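Baiba Mets
6 May 2021

So I finally did the thing I have been promising my sister I would do for ages, and I cleaned out the little fridge. I know this is not big news for most of you, but I got weirdly attached to the whole process and now you all have to hear it. Thread, I guess! (Get a coffee, I go on a bit.)

2/ For anyone new here, I rent a small studio upstairs in the old Grirnis building, and the kitchen is more of a kitchen corner. The last tenant took the big fridge along when she moved, and I was all set to buy a proper one, and then I measured the doorway and had a good laugh and a small cry. Mini fridge it is.

3/ First lesson, and I learned this the slow way: take everything out before you start wiping. Everything! I used to scoot the jars from one side to the other and wipe around them like I was dusting a bookshelf. You end up with little sticky rings of jam that have been there since July, and you tell yourself they are part of the plastic.

4/ Then unplug it and leave the door wide open for a while. I gave mine the length of two podcasts and a phone call with my mother, so, a long while. Put a towel down underneath. I used the ugly striped one that came with me from Multavdale and has never once matched anything I own.

5/ The wire shelf comes out if you lift the front and wiggle. I washed mine in the sink with plain dish soap and warm water – an old toothbrush is wonderful for the spots where the wires cross. Dry it well before it goes back in.
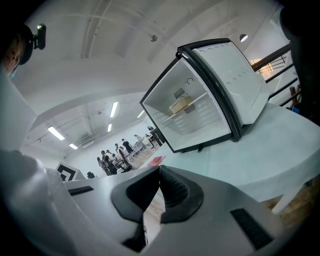

6/ The part I had been ignoring completely was the rubber seal around the door. Oh my goodness, the crumbs. How do crumbs even get in there? I went along the folds with a cotton swab and a bit of baking soda in water, and I had to change swabs so many times that I stopped looking at them.

7/ While you are there, try the paper trick my neighbor taught me. Close the door on a strip of paper and give it a gentle tug. If it slides right out, the seal isn't gripping in that spot. Mine held everywhere except one lower corner, so I warmed that bit up with a hair dryer on low and pressed it back into shape with my fingers. Seems better! I'll check it again in a week or so.

8/ Now, what goes back in. This is where I always lose my good intentions, because I love a condiment. I had three mustards. THREE. One was from the market in Trindholm and I was saving it for a special occasion, and I'm sorry to report that the special occasion came and went and the mustard did not get invited.

9/ My new rule is that butter gets a place of its own on the shelf and nothing is allowed to lean on it. Milk stands in the door, leftovers go down low where I'll see them when I crouch, and anything in a jar has to be something I have eaten this month. We'll see how long I last, ha.

10/ A couple of you asked about the one I have. It's a hand-me-down from my cousin, so I can't tell you where to buy it, but the shop on the corner by Strazds had a little white one in the window for 60 and I thought that was very fair for secondhand. Bring a friend to help carry it. They are heavier than they look, and my stairs have opinions.

11/ Oh, and please leave some room at the back when you set yours up on a table or a counter! I had mine pushed flat against the wall all winter and it hummed like a choir. I pulled it forward by the width of my hand and now I can hear my own kettle again.

12/ Anyway, that was my afternoon, and I'm having toast with plenty of butter for dinner. If you have a good way of keeping herbs alive in a tiny fridge, tell me, please – my parsley only ever makes it to the second day.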